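Gripper Lab, Week 4 - Handout and Notes

Okay, so last session we got through the rigid parts and most of you were happy with your numbers. This week is bags, and I'd like you to go in expecting worse ones.

We're comparing two grippers on the same arm. The Grukberg is the parallel-jaw one with the rubber pads you already know. The Kundano is the soft three-finger one, and it runs on air, so check that the line is plugged in before you start blaming your code (I lost most of a morning to that in July). Both bolt onto the same plate. Four screws, hand tight and then a quarter turn. Please don't crank them down.

The camera is the Laledard, mounted up high and looking down, and we'll leave it there for both grippers so the views match. It has real trouble with clear plastic. The depth picture goes full of holes wherever the bag catches the light, and then it guesses, and it guesses badly. If your planner sends the fingers a little way under the table, that's usually why. Use the color picture to find the bag's edges and set the height by hand for now.

What to do

Run each gripper on the three jobs in your sheet: pick the bag up by a corner, hold it by one side while your partner drops in a washer, and pull the opening apart. Five tries per job, then swap. Write down every try, including the ones where the bag slid away and you reset it without thinking. Those count!

Start the Grukberg at its lowest force and work up. The pads grip plastic fine once they have it, but getting it is the trouble - two flat jaws coming down on a flat bag mostly just push it along. Samran Sitthichai had some luck last year by dragging the bag until it bunched up, then closing on the wrinkle. Ugly, but it scored. The Kundano is kinder to the bag and much fussier about angle. Keep the wrist tilted, and give it a full 850 milliseconds to close before you lift. I know it looks finished sooner.

The pulling job is the one I care about most. One arm can't do it alone, so we clamp one side of the bag and let the arm take the other, and that already makes it a different job from what a person does. People keep both hands moving. They slide, pinch, let go a little, feel where the layers part, and try again without ever really stopping. Watch a clip or two of hands at it before you write your motion, and look at where the fingers sit compared with the corner.

For the write-up, give me one page on which gripper you'd pick and what would change your mind. Żak controller logs go in the shared folder with your group name on them.
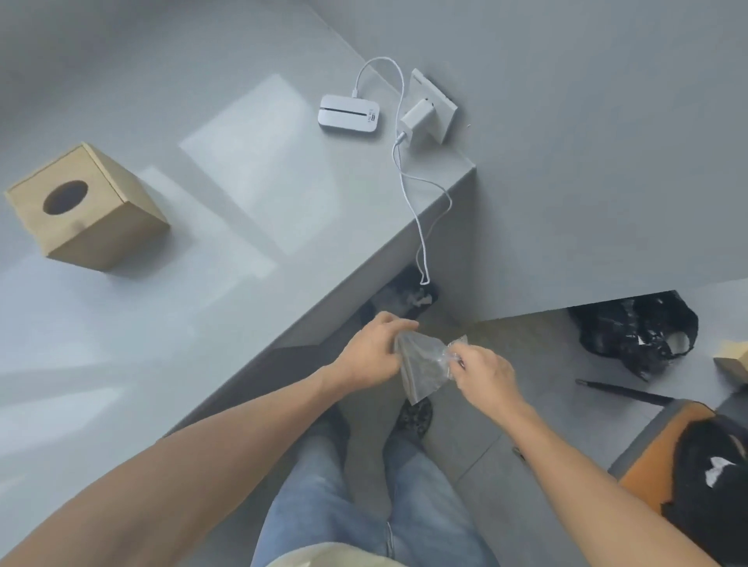
Lurdes Ramalho: Could we try the pull with the Grukberg on the arm and the Kundano fingers in place of the clamp? I think a side that gives a bit might stop the bag from popping out of the pads.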